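Clerkcombe Student Robotics Project
Second progress report to the Bednárik Fund
Period covered: October to March
Prepared by Marlina Oei, project supervisor

1. Summary

The project set out to have a group of students build up a two-armed folding task from scratch, collect their own demonstrations, train on them and report the results at the end of the year. At the end of March the collection stage is complete for T-shirts and part done for towels. Training has started. We are four weeks behind on the towel work and on time with everything else. No change to the total grant is requested, but we ask for one transfer between budget lines (section 5).

2. Work done since the last report

The students settled on a folding method in November after trying three. The first two relied on both grippers pinching the hem directly, and the cloth slipped out of one side or the other too often to be useful. The method now in use has the two arms hold a long flat bar between them and use it to press and turn the fabric. Kristýna Vlček wrote the first version of the motion and the rest of the group has revised it since.

We have recorded 865 demonstrations. Of these, 100 were set aside before training began and will be used only for testing. Each student recorded in both roles, operating and checking, so that everyone knows what a poor recording looks like. Sessions last 45 minutes, after which operators swap. We tried longer sessions in October and the recordings got worse towards the end.

The black cover on the work table was put on in December. Before that we were using the bare table top, and pale shirts were hard to pick out from it in the head camera view.
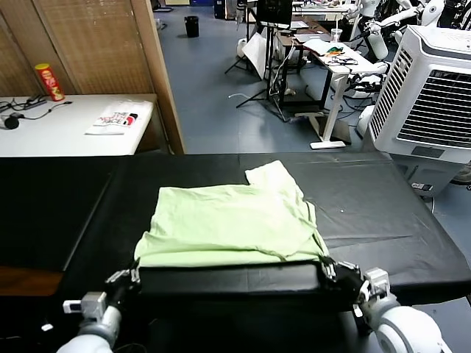 Sleeves remain the weakest part of the task. If a sleeve starts out turned under the body, the current policy tends to carry on as though it were flat, and the finished fold is lopsided. The students have written a separate set of starting positions to cover this and will record them in April. Long-sleeved shirts have been dropped from this year's work with the agreement of the whole group.

3. Results so far

The first trained policy was run 56 times on short-sleeved shirts in March. A run was counted as a success if the shirt ended as a rectangle with no part hanging out and without anyone touching it. By that measure 31 runs succeeded. Most of the failures were in the second fold. In nine cases the bar lost contact with the hem and the arms went through the rest of the motion with nothing under them.

These figures come from shirts the students had already used in recording. Tests with new shirts have not been done yet and we expect them to be lower.

4. Students

Eleven students started in October and nine are still taking part. One left because of a timetable clash and one moved to another course. The nine have split themselves into a hardware group and a training group, though in practice several work in both. Attendance at the evening session has been good. The morning session was poorly attended and we closed it in February.

Each student keeps a written log. I read these every fortnight and they have been more use to me than the group meetings - two of the faults with the right arm were noted in a log well before anyone raised them aloud.

5. Spending

Spending is within budget. The Breltex grippers needed new finger pads sooner than planned, and we have used all of the spares line. Storage has cost less than expected. We ask permission to move the unspent part of the storage line to spares. A full breakdown is attached separately.

The licence for Pliter, which we use to label and sort recordings, runs out in June and is already paid for up to then.

6. Next period

April: sleeve recordings, and the remaining towel demonstrations.
May: second round of training, tests with new shirts.
June: student presentations and final report.

If the towel recordings are not finished by the end of April we will report on shirts only. Kristýna will send the dates for the student presentations once the room is confirmed.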